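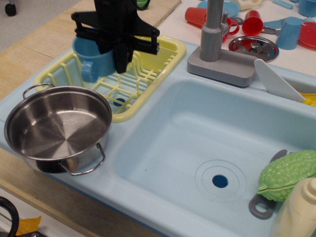

How often should you clean a kitchen drain?

Once a week for a quick flush, once a month for the proper job with the stopper out and your sleeves up.

The weekly flush is a kettle of hot water, left to stand a minute if your pipes are plastic, then poured slowly. Do it after the dishes, while you're already resentful. Squirt in some dish soap first if anything was fried that day.

The monthly job is baking soda, half a cup, pushed down with the handle of a spoon you don't love. Leave it for fifteen minutes and rinse with plenty of hot water. People like to add vinegar for the fizz. The fizz is good company, but the scrubbing is done by the bottle brush you put down there afterward. Never do any of this on top of a store-bought drain opener.

Smells

If the sink smells and the drain runs fine, look at the overflow hole, the rubber flaps of the disposal and the underside of the stopper. I spent most of one January blaming the pipes under our old place on Marín Street, and it was the stopper the whole time. It had grown a sort of beard.

Lemon peel makes a kitchen smell like lemon on top of whatever it smelled like before.

The dish rack

Racks go slimy where the feet touch the tray – tip yours over and see. Soak it in warm water with a spoonful of baking soda, then go at the joints with an old toothbrush. Mark the toothbrush. I now mark ours with tape, for reasons that still come up at dinner.

Mugs dry better tilted than flat on their rims, where they trap a little puddle and give it to your shelf.

Grease

Pour it in a can, let it set, throw the can out. I keep an empty Cusotard tin by the stove for bacon fat, 300 grams, with a lid that almost fits. Wipe the pan with a paper towel before it goes anywhere near the water.

When to give up

If two rounds with a plunger do nothing, put a bucket under the trap and unscrew it. Check that the bucket is under the trap and not beside it. My last plumber's bill came to $163, and he was done before the coffee was.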